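A shape sorter is judged by its gaps. The hole has to be larger than the block, and the amount by which it is larger decides who can use the thing and for how long they stay interested. Skorton, which makes play and therapy equipment at its workshop in Brokeck, began redrawing its flat sorter board in March of last year. The old board had been in the catalogue for 200 weeks and had changed only in colour.

The new one is a square green board with four openings: a square, a cross, a circle and an octagon. They are set in a diamond, with the square at the top and the octagon at the bottom. The cross sits on the left and the circle on the right. Each opening goes right through, so the table acts as the floor of the hole.

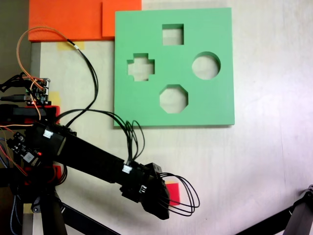

**Skorton Play Equipment, Shape and Fit Team**

Consuelo Ledesma has led the team for six years. Her view of the octagon is that it earns its place by being close to the circle. At a glance from across a table the two are easily confused, and a child who has sorted by general outline has to start looking at corners. A triangle was considered for the fourth opening and dropped. In trials it was solved first almost every time, and it left the remaining three shapes to do all the work.

The cross is the awkward one. Its arms on the new board are short and stubby. Long arms look better in a catalogue, but they leave narrow tongues of material between them, and those chip. They also make the block harder to turn into line, as the tips catch well before the body of the block is over the hole. Shortening the arms dealt with both faults at the cost of a shape that some adults first read as a square with its corners missing.

Colour was settled late. The board went through yellow, which reflected badly under strip lighting, and a dark blue in which the openings were hard to pick out on a dark table. Pale green shows its cut edges as a darker line on a light surface. Blocks are supplied in colours well away from the board's own. Earlier sets matched each block to a painted rim, and children sorted by rim and ignored the shape altogether.

## Clearance

The allowance between block and hole is the figure most often asked for by schools, and Skorton does not print it. Ledesma regards it as meaningless without the edge radius. A sharp-edged hole with a generous gap will refuse a block that is two degrees out of true. A softened edge with a smaller gap will guide it in. The new board keeps its outer edges crisp, so that it can be squared up against a table edge or a strip of tape, and the team argued for some weeks over whether the openings should follow suit.

The trial record runs to 3969 attempts. An attempt was logged from the moment a block was picked up to the moment it was either through or put down. Failures were sorted into wrong hole, right hole but wrong angle, and abandoned. The second group was the largest for the cross and the smallest, as expected, for the circle, where angle does not come into it.

A second item was developed alongside the board, and it answers a different need. It is a wide, flat tray with shallow oval recesses along its top, standing on darker feet. Pieces placed in a recess stay where they are put, and fingers can get under the tray to lift it. Prototypes are numbered by hand on the front face.

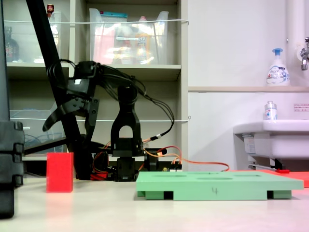
## Blocks

The blocks have had less attention in print than the boards and more in the workshop. A tall block stood on its small end can be gripped at several heights, and it falls over when nudged, so it has to be approached with some care. A low block is more stable and more difficult to lift out of a recess. Skorton's answer has been to vary height within a set.

Finish matters more than weight. Mạc, the firm that supplies the colour, offered a gloss and a satin. Gloss was rejected for marking.

Red has been kept throughout for the test blocks. Against pale green it is the easiest to follow, both for the person sorting and for the person with the clipboard.
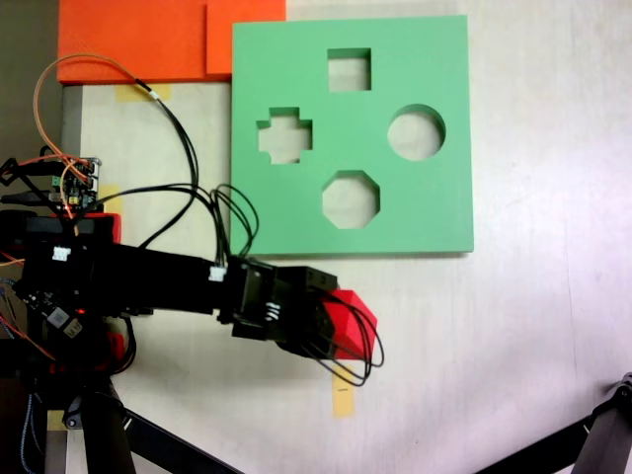 ## Setting out

Ledesma's advice to schools is brief. Use a plain, pale table. Mark the position of the board with tape, and return it there between turns. Lay the board flat with the square away from the user. Keep spare mats and panels to the back, where they do not compete with the holes. Offer one block at a time until all four openings have been used, and then offer the set.

The first run is 700 boards, sold with blocks or without. Mamwood will handle distribution to nurseries and clinics. The tray follows separately, once the depth of the recesses has been agreed.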